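Learning to love the slow train

I finally did it! After years of telling everyone I would, I took the slow train all the way up the Clevham line and back, with one bag, a paper timetable and far too many sandwiches. I'm still a bit giddy about it, so forgive me if this post runs on.

You can do the trip in an afternoon if you take the express. The express is fine. It has outlets and a coffee cart and it skips nearly everything, including the long curve above Yensuk where the track swings out over the river and the whole back half of the train comes into view (I got up and changed seats for this, twice). The stopping train takes most of a day and calls at every platform with a sign on it, and a couple where I never did find the sign.

My ticket was 87 for the round trip, and that let me get off wherever I liked as long as I kept moving in the same direction. I didn't know that when I bought it! I only read the small print on the platform, and then I spent the first hour redrawing my whole plan on the back of an envelope.

So I got off at Skulier, which wasn't on the plan at all. There's one street, a bakery, a hardware store that also sells fishing licenses, and a footpath that goes up behind the church to a marker that says 1504 feet. I went up before lunch and came down with wet socks and a huge appetite. The bakery does a potato and onion pie that I've been thinking about ever since. I bought a second one for the train and ate it before the train came.

I stayed the night up at the end of the line, and had an early start the next day, so most of what follows was written over breakfast.

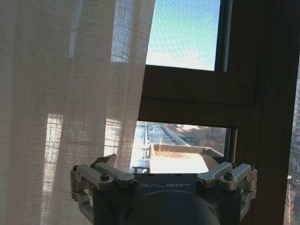 YENSUK, October

A sheer curtain and bright daylight, and I'm a happy traveler. I slept like a stone. The first train down leaves at 6:40 and I let it go without me, and the next one too, and had more toast.

Let me tell you about the engine shed, though, because it was the best part. It's a ten-minute walk from the station and they have old number 921 in there, a squat little green thing that used to haul lumber down to the mill. You can climb right up into the cab. The levers are worn smooth and there's a shelf over the firebox where the crew used to warm their lunch, and I stood there grinning like a seven-year-old. There's a logbook in a glass case too, open to a page about a snowdrift, in the most beautiful handwriting.

A few things if you're going. Sit on the left going up and on the right coming back. Bring cash for the bakery. The waiting room at Clevham closes at 5 and the last connection is a good while after that, so wear a real coat. I had my old Bondix rain jacket and it did the job, but my hands were freezing and I ended up wearing my spare socks as mittens.

The ride home was dark for the last stretch and I didn't mind a bit. I had the logbook postcard propped against the window and half a bag of apples, and we stopped at every single platform, doors opening, cold air coming in, doors closing again. I've already looked up the branch line that goes east from Skulier. It only runs in summer and the timetable isn't out yet, but I've got the envelope ready.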